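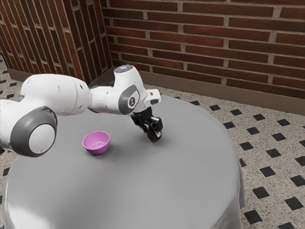 According to Gediminas Vaher, a policy that has only ever practiced in simulation has not been shown to grasp anything, and the Mokex results should be read with that in mind.

Mokex is a training method for robot arms, pick and place mostly. Developed by Beca Bellis and Rhona Gillies at Womura. Learns from simulated demonstrations, 2,000 in the first release, then fine tunes on 100 real ones. Table, walls and lighting get swapped between runs so the policy doesnt latch on to the background.

Results: almost 2,000 test trials over 6 object types. Bowls and flat round objects did best. Thin handles worst, mostly slips at the lift. A July rerun by Alistair Yule gave the same ranking, with a slower arm speed.

Critisism: contact friction is fixed in the simulator. Vaher wants it randomized too. Not done yet.

See also: Brokach (simulator), Dalgleish test.

By Fraser Baxter, Mar 22, 2018

This site uses cookies. Accept | Settings
Contact | Copyright Womura | Back to top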